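Call for Participants: The Fruit Tray Sessions

Hernthorpe is looking for people to sort fruit and vegetables on a bed. We know how that reads. Before you skip to the next listing, the questions below are the ones we would ask ourselves, and we've tried not to dress up the answers.

What you would do

You get a bed with a plastic sheet laid over the bedspread, a couple of plates, a tray and some produce. Oranges go on the tray. Vegetables go on plates. Then the layout changes and you go again. A session starts at 9 a.m. and lasts 4 hours, breaks included. We have seen ads that call this kind of thing "fun and flexible." It is flexible. Whether it is fun by the third hour is something you should be suspicious about.
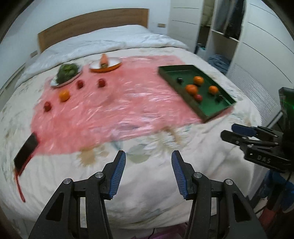 Sipho Chauke wrote in to say that a bed is a silly place to put round fruit, that everything will roll into the dip the moment someone leans on the mattress, and that a kitchen table would save us all a lot of bother. He also wanted to know who eats the oranges.

He has a point about the mattress. We want the soft surface anyway – people set things down differently when the ground gives under them, or so the theory goes, and we'd like to see if the theory is any good. As for the oranges, nobody eats anything that has been handled. Please bring your own lunch.

Who we want

Patient people with steady hands and a low opinion of shortcuts. You don't need a degree or a background in food. You do need to be able to stand and lean over a bed without hurting your back, so if you have doubts about that, believe them and don't apply. We are also not convinced by résumés that say "detail-oriented." Tell us about one dull job you finished properly.

The later rounds use a fuller tray, with apples and plums mixed in among the oranges.
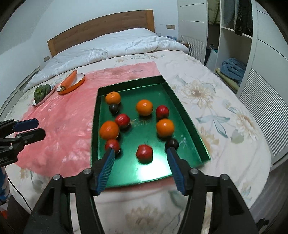

Mixed fruit on the green tray, vegetables on their plates.

What we can't promise

Steady work. The calendar is open for July only, and we would be guessing past that. Anyone who tells you this leads to a career is selling something.

To apply

Write a short note to Eirlys Eynon at Hernthorpe and put "Tray" in the subject line. Karthikeyan Pillai reads the replies as well and will call you if we have questions. No cover letters, please.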